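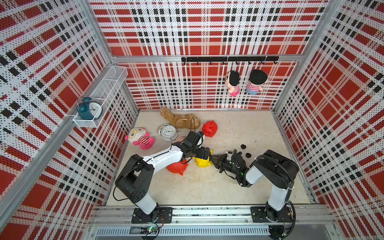
The Rineo two-arm tidy cell is a bench-scale enclosure for testing pick, place and hang tasks on ordinary household goods. It is sold to labs, schools and product teams that want to know which chores a machine can take over now and which it can't. The standard task is a cleared floor. Plush toys, piggy banks and alarm clocks start on the beige base panel, and each has an assigned place on the walls: dolls go on the black hook rail at the back, clocks go in the white wire-mesh basket on the left. Both arms share one aluminum rail at the front and can work the same spot at the middle of the floor, so handovers are possible without a fixture.

What the cell can do

Rigid items with clear edges are handled well. A twin-bell clock can be lifted over the basket rim and released upright, provided the pick is made across the body and clear of the bells. Piggy banks are harder. The surface is glossy and curved, and a parallel gripper needs the high-friction pads (sold separately) to hold one by the body.

Soft items are mixed. Picking up a plush toy is easy from almost any angle. Hanging it is the slow part, as the loop moves when the toy swings, and the hooks on the rail are small. In our October test series at the Triltilport shop, hanging a doll was the task most often stopped by the operator. We don't quote a success rate for it. Results depend on the control software, which the customer supplies.

What it can't do

The cell isn't a household robot and won't become one with a software update. It has no mobile base. It won't fold laundry, open drawers or sort items it has no place for. It doesn't recover well when an object ends up under an arm link, where the gripper on that side can't reach. The second arm can sometimes clear it. If not, stop the cell and move the item by hand.

Shop-floor users ask about kitting and bin loading. Light parts with consistent shape are suitable. Mixed parts in a deep bin are not, and we advise against buying the cell for that purpose.

Wall panels

Side and back panels are perforated for accessories and can be printed to order. A plaid print is available for vision testing, where a plain wall would make object detection too easy. Panels slide out of the corner posts from the top - remove the crossbeam first.

Specifications

Base rail length: 1055 mm
Arms: 2, rail mounted on black plates
End effectors: parallel grippers
Frame: silver aluminum extrusion
Maximum object weight per arm: 200 g
Order number: 3061

Included

Enclosure with three perforated walls, hook rail, wire basket, base rail, both arms with cabling. Toys and clocks are not included. Any small household items within the weight limit may be used.

Options

Chmielewska gripper pads, high friction, set of four
Sonitz cable guide kit, recommended where arm cables run near the wall
Spare base panel, beige

Care

Wipe the base panel with a damp cloth. Scuffs from dragged objects are normal and don't affect operation. Check the plate bolts before each session and keep loose cables off the floor area.

The cell ships in two crates from Triltilport. Assembly takes two people and a hex key set.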